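Ludach Kitchen Tasks – README

Last updated: Sep 19, 2024

Ludach is the dataset put together by the Hurmont student robotics club for its household tasks project. Club members carry out short kitchen jobs by hand, holding a gripper in each hand, and the recordings are used to train the club's two-arm robot, Puma. This release has 2153 episodes across 5 tasks. Of these, 676 were added after the December release.

Everything was recorded in the club room with the furniture left where it was. Tables and chairs get moved between sessions, so do not rely on a fixed layout. 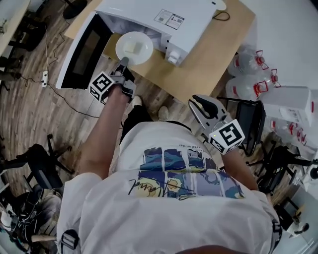
Task group: Microwave

The microwave stands on a light wooden table with its door opening to the left. Episodes in this group use a white round plate with a small block of food on it. Each gripper carries a white cube marker with a black printed pattern, used for tracking. If a marker is out of view for too long, the episode goes in the "rejected" folder.

Files

episodes/ – one folder per episode
tasks.csv – task name and operator number
rejected/ – kept for reference, not counted above

Known problems

Gripper width drifts in the oldest episodes. Run the Esico calibration script before using them. Episode numbers go up to 2958 and have gaps – do not renumber.

License

Free for class and club use. Ask before reposting.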